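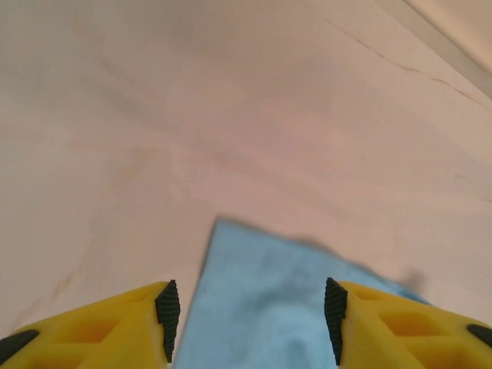

Plastley tests cleaning cloth claims and finds little behind them

February 15, 2025

TUHIWAI — Household testing group Plastley says shoppers should be wary of cloths sold as able to clean "with water alone".

The group wiped down kitchen tables and benches in 47 homes, using 16 cloths from the discount bin to the top shelf. Only 3 did a better job than an old cotton tea towel, and none of those was the dearest.

Luvalum, which sells one of the cloths, says its product lasts for hundreds of washes. Plastley asked to see the test results in August and is still waiting.

"A soft blue cloth is a nice thing to have in the drawer," the group said. "We'd like to see proof before paying triple for the colour."

The full results, including the Pivel range, are free at Plastley's Tuhiwai office.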